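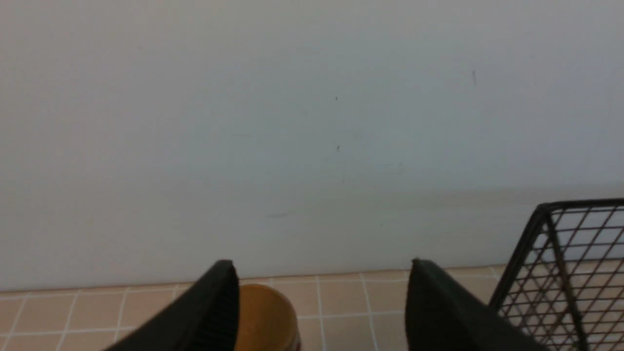

White wall, tiled floor.

Hi, and welcome to Catterall! I'm a house painter, and I've been one for most of my working life. I started out in Cunesthorpe with a borrowed ladder and a van that only liked going downhill, and I still do most of my work there (Pruten and Drinia too, if you can wait a week or so).

I mostly paint the insides of homes – bedrooms, hallways, stairwells, the odd ceiling. I can take on places up to 4000 square feet, and I'm just as happy with one small bathroom. Filling and sanding are in the price, and so is moving your couch!

I'll come by for free, we'll talk colors, and you'll get a written quote within 7 days. October fills up fast – everyone wants to be done before the holidays – so drop me a line early if that's when you need me.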